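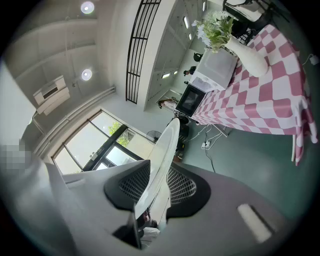

My sister-in-law thinks the new Tanoli ad is the best thing on TV this year and she will not hear a word against it. Why can't I just enjoy a nice commercial, she wrote in the family chat, when it finally has two dads in it and the dads get to be boring? They burn the pancakes, they find the kid's other shoe, the end. She cried. She has watched it 4 times.

And okay, I cried too! I'm not made of stone. But I also work in marketing (small potatoes, Flirstead does garden furniture) and I can't switch that part off. Tanoli sells breakfast cereal. The rainbow box comes out in June and by July it's back to plain yellow. I typed all that into the chat and then deleted it and sent a heart instead. Chicken.

So I've been stewing since lunch. I went and read the comments under the video, which I know better than to do. There were 1567 of them when I looked. Plenty of nasty stuff, the usual boycott people, but then a man who said he was 70 and had never seen a couple like him and his husband sell so much as a light bulb. I read that one twice. Hard to stay snippy about box colors after that.

What bugs me is Stillen. Remember them? Two Decembers ago they did the holiday spot with the two grandmas, got yelled at for a week, and pulled it. Never said a thing about it since. Tanoli has left theirs up so far, comments and all, and I suppose that counts for something.

Meanwhile our own June plan is a discount code. That's it, the whole plan. I said in the meeting that we could give the money to the youth center instead, some 1000 dollars, and got told we'd "circle back." I'm going to bring it up again before the month is out, and this time I'll have it on paper.
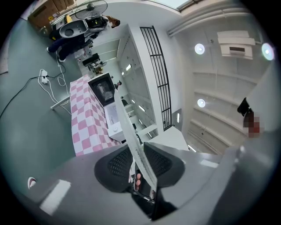

Later, 11 p.m.

Caved and wrote to her privately. Told her about the man with the light bulb. She'd seen it too, and now she wants to buy the cereal, which she says tastes like packing foam. We're splitting a box.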